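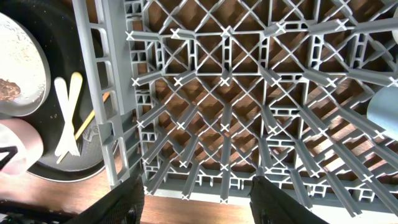 A gray rack with upright pegs, set directly on a wooden surface.

The Unhurried Table: How One Residence Rethought Clearing Up After Meals

The shared dining room at Jayawardena House opens at half past six in the morning and closes at nine at night. Between those hours the residence serves 142 people, most of them graduate students and visiting staff, and every one of them is expected to clear his or her own place. For many years the arrangement was governed by a typed sheet beside the door. In February it was replaced by a short program of instruction, prepared by Piyumi Herath, the residence's head of household services.

Ms. Herath came to the post after managing kitchens for the Kanudia group of guest houses. Her first months were spent observing what happened between the last mouthful and the closed cupboard. She found that washing took little time. The delay lay in the sorting that ought to have come before it, and in the drying that came after.

"People carry a tray to the sink and then begin to think," she said. "The thinking should be done at the table, where there is room for it."

Her method starts with the rack. The residence had previously used wire baskets, in which plates leaned against one another and held water along the rims. The program prefers a pegged rack of molded plastic, with an open base that lets water pass through. Plates stand singly between the pegs, and the first plate is placed at the far end so that no hand has to reach over wet china. Cups are given a separate place. Pans stay out of the rack altogether, as a single heavy pan takes the room of several plates and tends to push the others out of line.

There is some disagreement on the matter of the surface beneath. An open rack will drip, and on a wooden table the drip has to go somewhere. The residence places a folded cotton cloth under each rack during use and removes it within the hour - a cloth left overnight marks the finish more surely than the water does. The tables in the upper dining room were refinished two years ago at a cost of $408 each, and Ms. Herath is direct about her wish not to repeat the expense.

The second part of the method concerns the tray. Residents are asked to bring everything from a meal together on one tray before any item is moved to the sink, and to set an open container within reach.
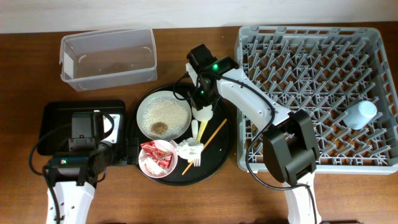 A round tray of this kind gathers up a good deal: a plate with rice still on it, a small bowl that has become a place for snack wrappers and tissue, a napkin, a fork, a chopstick. The order recommended by the program is a simple one. Paper and wrappers leave first, so that they do not become wet and cling to the dishes. Food that has not been eaten follows. Rice in particular should be scraped off dry, for it swells in water and collects in the drain. Utensils are then drawn together at one side, and the plate is lifted last.

The use of small bowls for wrappers was at first discouraged. Ms. Herath has since withdrawn the objection. A bowl that holds all the litter of a meal can be emptied in one motion, and it keeps red sauce and torn packaging away from the napkins. It must only be washed with the rest.

Wooden utensils receive a paragraph of their own in the printed guide. Chopsticks are washed by hand, wiped at once and laid flat to dry with space between them. They are not to be stood on end in a closed cup, where the tips remain damp. Plastic forks are washed and kept if they are sound.

Clear containers serve two purposes in the scheme. During clearing they take whatever is to be saved or carried. Afterward they are washed, dried with the open side down and stored without their lids, which are kept upright in a drawer. The residence holds 18 of them in the upper pantry, and the Drundine annex has adopted the same practice.

New residents are shown the whole sequence during their first week in a session lasting 20 minutes. A shorter version is being prepared for the Hisura wing, whose kitchen has one sink and a narrower counter. Ms. Herath expects the rack there to stand on the dining table itself, with the cloth beneath it, until the counter can be extended. The printed guide, which runs to five pages, is available from the household office during working hours.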